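# Funatside minutes archive

Plain-text minutes from the open assemblies held at Funatside, the social center in the former Jääskeläinen dye works. The set covers every assembly for which a written record survives, plus flyers and kitchen rotas where somebody kept them. Total: 3,348 files.

Maintained by Helmi Nurmi and Ilídio Bettencourt. Corrections go to either of them, or bring a note to the Sunday assembly.

## What's in it

| Folder | Contents |
|---|---|
| `assemblies/` | Minutes, one file per meeting |
| `working-groups/` | Minutes of the building, kitchen, program and legal groups |
| `flyers/` | Typed-out text of flyers and posters |
| `rotas/` | Kitchen, door and cleaning rotas |
| `letters/` | Letters to and from the city and the owner, 70 files |
| `index.csv` | One row per file |

The flyer folder has 600 files. Many are near duplicates, the same event announced with a different starting time or a different band. We kept both versions in those cases and did not try to work out which one was handed out.

## Columns in index.csv

- `id` – running number, never reused
- `folder` – as in the table above
- `month` – empty if the original has no date
- `lang` – two-letter code; mixed documents get the code of the first paragraph
- `hands` – number of different handwritings, for handwritten originals only
- `legibility` – 1 to 3, where 3 means every word could be read
- `names` – `kept`, `initials` or `removed`

`month` is text. Some rows say "spring" or "before the eviction", copied from the original. Don't feed it to a date parser without checking.

## How it was made

Handwritten notebooks were typed by two people working separately. Where the two versions differed, Onni Kettunen read the notebook again and picked one. Words he could not settle are marked `[?]`. Typed originals went through text recognition and were then read once against the paper.

Spelling was left alone. So were the arguments about whether the back stairs count as a fire exit, which run through the building group's minutes and take up more space than any other subject. Search for "stairs" and you will get a lot of results.

Page numbers in square brackets refer to the paper. A few notebooks were numbered twice, once by the people who wrote them and once by us. The number in brackets is ours.

## Names and consent

People who spoke at assemblies did not expect to be searchable. Anyone who asked for it has been reduced to initials or taken out. First names stayed in where a person could not be reached and the first name alone did not point to them. Everyone who signed a public letter is named as they signed it.

Minutes from the legal group are included only for closed cases. The rest are with Sandro Testa and will be added when he says so.

## The paper originals

The notebooks stay in the building and can be read during opening hours. Ask at the door for the key to the reading room, and please don't take a notebook to the bar. Loose sheets are in folders sorted by working group, with the undated ones at the back.
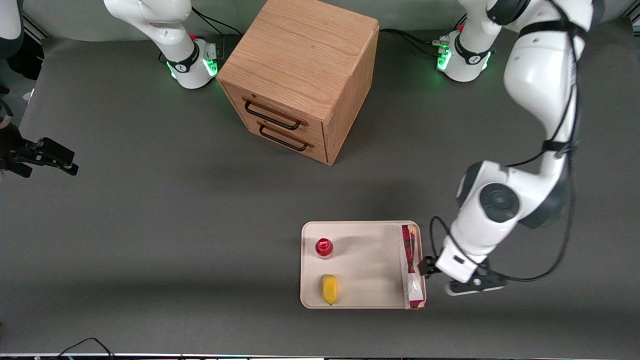
Flyers smaller than a postcard are the hardest part of the paper archive to keep in order. They slip out of folders and end up between notebooks, and the Totia benefit series was scattered across four boxes when we started. If you are setting up something like this at your own center, get furniture with shallow drawers early on. A wooden cabinet with two drawers that can stand on a table is enough for a first year of small flyers – one drawer for those already typed, one for those still waiting. A tray next to it will do for whatever you have in hand at the moment. Write the `id` on the envelope and leave the flyer itself unmarked.

## Known problems

- Minutes from the winter the heating failed are thin. Several meetings were moved to the Fuda bakery and only the decisions were written down.
- The kitchen group changed its name and changed it back. Both names appear in the files and the index uses the current one.
- Recognition often turned "l" into "1" in the rotas. We fixed the names but not every time of day.
- Two pages of the December assembly notebook are stuck together. The text between them is missing and marked.

## Use

Free to read, copy and quote for non-commercial purposes. Give the `id` when you quote. If you plan to publish something that centers on one person, write to Helmi first and we will try to put you in touch with them.

Please don't use the set to train anything that produces text in the voice of the assembly. This was voted on; see the minutes tagged `voice`.

## Thanks

Elsa Rantala kept the first notebooks under her bed through two moves and lent them to us for a summer. They are back with her now, and photocopies of them are in the reading room.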